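Two hands, one cloth: Dong-hyun Pyo on collecting data without a robot

12/09/2023

Dong-hyun Pyo leads the manipulation work at Narard, where for most of this year the main object of study has been cloth. The group's recent result, described in an internal report under the project name Mumico, concerns how much two-handed demonstration data a policy needs before it can take hold of a crumpled piece of fabric, find a second corner and open it out. I spoke to him about the method, and about why the headline number is lower than the one the group started with in January.

The demonstrations were collected with hand-held grippers, one in each of the operator's hands, each carrying a wide-angle camera. Pyo is brief on the reasons. "Teleoperation of two arms is slow, and with cloth it is slower. The operator waits for the arm, the cloth keeps moving, and the recording is mostly waiting. With the hand-held tool the operator works at close to normal speed."

The set contains 1000 demonstrations as recorded, of which 589 were kept for training. The rest were removed in two passes. The first was automatic and dropped any recording in which the position tracking of either gripper was lost for more than a few frames. The second was done by a person watching the recordings.

"The first pass is not interesting," Pyo says. "A plain wall gives the tracker very little to hold on to, and if both cameras turn to the wall together you lose the pose. We knew that. The second pass is where we spent our time, because we had to write down what a bad demonstration is."

The rule they settled on is narrow. A demonstration was discarded if the operator let go of a corner and grasped it again without having moved the other hand in between. Pyo's view is that regrasping of this kind carries information the camera does not record, usually a slip felt through the handle. A policy trained on it learns to open and close the fingers at apparently random moments. Recordings in which the cloth fell and the operator started over from the floor were kept.

The policy takes the images from both grippers, the relative pose between them, and the width of each pair of fingers. There is no external camera and no model of the cloth. Relative pose was added in the spring, after a version without it had shown a specific fault. The two arms would each hold a corner correctly and then pull apart past the width of the fabric.

"From one wrist view, a cloth that is nearly tight and a cloth that is tight look almost the same," he says. "The fold lines change a little. With the distance between the grippers as an input, the network does not have to read it from the fold lines."

I asked whether force sensing would have been the simpler fix. He agreed that it might have been, but the hand-held units have no force sensor, and adding one would have meant calibrating it separately on the tool and on the arm. The group preferred to keep the two sets of hardware identical from the finger mounts forward. The fingers are the same molded parts in both cases, fixed with the same screws.

Evaluation was run on two fixed arms at the Tevitz site, in a room that does not appear in the training data. The reported figure comes from 40 trials per condition, using cloths that were held out of training, and a trial counts as a success if both corners are held and the upper edge is clear of the table for three seconds. 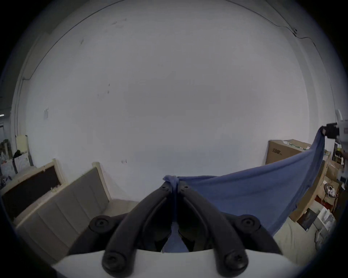

Pyo is careful about what this measures. "It is an opening task. The corners do not have to be adjacent. If the policy takes opposite corners, you get a diagonal, and by our definition that is a success. For folding it would be a failure. We should have separated the two from the beginning."

They have since gone back and labeled the training set by corner pair. Of the demonstrations kept, 419 end with adjacent corners. Training on those alone reduced the overall success rate slightly and raised the share of adjacent grasps by a larger amount. He did not want to give a percentage before the trials have been repeated with a second operator resetting the cloth, as the starting state turned out to depend on who drops it.

The lower headline number has a related cause. The January figure was obtained with the cloth dropped from a fixed height by one person, and it fell when the group switched to a written reset procedure: gather the cloth by its center, twist once, release. "The old number was correct for the old resets," Pyo says. "I would not use it."

The remaining failures fall mostly into one type. The first gripper lifts a corner, the second takes a fold near the edge in place of a corner, and neither view shows enough of the hem to correct it. A baseline called Min, which selects grasp points from a single overhead image, makes this error less often but takes up to twice as long per trial.

The next round of collection will use thicker fabrics, towels first. The finger pads will stay as they are until that round is complete.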